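Keep the Old Tower

June 2021

214 shares | 18 comments

The repair shop where I work part time, Grultik, takes in a lot of desktop computers that people have given up on. Most of them are office machines. They come from insurance agencies, dental practices and school offices, usually because a contract ran out and a new batch arrived. The owners want the drives wiped and the rest gone. My view is that a good share of those machines should go back to work, and that the main reason they don't is that people have stopped opening them.

I don't mean that every old computer is worth saving. Some are too slow for what people now expect, and a few have been treated badly enough that they belong in the scrap bin. But the decision to throw one out is normally made with the case closed. Somebody says it's slow, somebody else says it's old, and it gets carried to the door.

In January we got 45 towers from a company called Dresau that was closing a branch office. They came with a note that said "all dead." Alina Barbu, who runs the bench, put a new hire on them for two weeks to see what was there. Most needed a drive or a stick of memory. A number of them needed the dust taken out and nothing else. Six had bad boards and were stripped for parts. The rest were sold or given away, and as far as I know they're still running.

The common argument against this is labor. A technician's hour costs money, and a used office tower sells for very little. That's true if you do it as a business at full rates, one machine at a time. It's less true when the machines are all the same model, when the parts from one fit the next, and when the work is learned in an afternoon. Replacing a drive in a business tower takes a few minutes. Memory takes less. Even a processor swap, which people are afraid of, comes down to taking off the cooler, lifting the lever, changing the chip, and cleaning up the old paste properly before the new goes on.

The second argument is power use. An old desktop draws more than a new small one, and over enough years you pay for that. I accept it for a machine that runs all day. For a computer that a kid uses for homework, or that sits on a parts counter looking up orders, I don't think the electric bill settles anything. The new machine also had to be made and shipped, and that part never shows up on the bill at all.

The third argument is the one I take most seriously. Software makers drop support for older hardware, and then the machine isn't safe to put online. You can get around it with a different operating system, and we often do, but not everybody wants to learn one. Marius Olteanu, who buys equipment for a small district library, told me he would take 20-year-old furniture without a second thought but not a computer past its support date. I can't blame him. I would only say that the date is somebody's choice, and the hardware doesn't know about it.

What bothers me more is where the design of computers has gone. The big gray office tower was never a pretty thing. It takes up room under a desk and it collects hair and lint. It was, however, built by people who assumed that it would be opened. The side comes off. The cables are long enough to move out of your way. Parts that you're supposed to touch are often a different color from the parts you aren't. 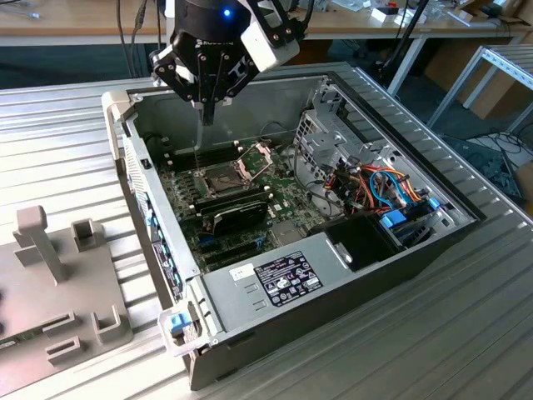 Compare that with the thin machines sold to the same offices today. On some of them the memory is soldered to the board. The storage may be too. If one part goes, the owner is told to replace the whole thing, and usually does. I've had customers pay more than the price of a used tower to learn that nothing could be done for a laptop two years old.

There's a habit of mind that goes with this. When a machine can't be opened, people stop thinking of it as made of parts. They talk about it being "dead" or "tired." A tower with its side off doesn't let you think that way for long. The power supply is one thing and the board is another, and a problem in one of them is a problem in that one. I have watched people who said they knew nothing about computers look into a case for the first time and point to the part they thought was wrong. Sometimes they were right.

I would like to see two changes. Offices that replace their computers should have them looked at before they sign them away as scrap, and the shops that collect them should be paid something for the looking. Stultness, the recycler on our side of town, already sets aside complete towers and lets us go through them before they get shredded. It costs them floor space, and they've kept it up anyway.

The other change is on the buying side. If you're choosing machines for an office, ask whether the memory and storage can be replaced, and ask for that in writing. Pay a little more for the model where they can. Then keep the screws.

18 comments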